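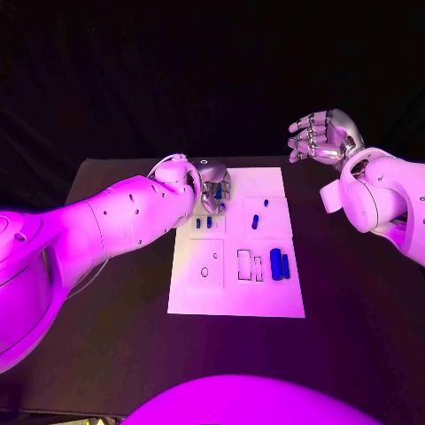 How long does sourdough starter keep in the fridge without feeding? Mine went 17 days in February and came back after three feedings.

It had gray liquid on top. I poured that off, kept a spoonful and fed it equal weights of flour and water.

Rye flour helped – the first feeding with plain white did almost nothing.
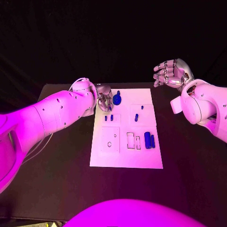 Wayne Wragg says he stirs the gray liquid back in and likes the sour taste. Fine by me, if the jar smells clean.

Pink or orange streaks are different. Throw the whole jar out and start over.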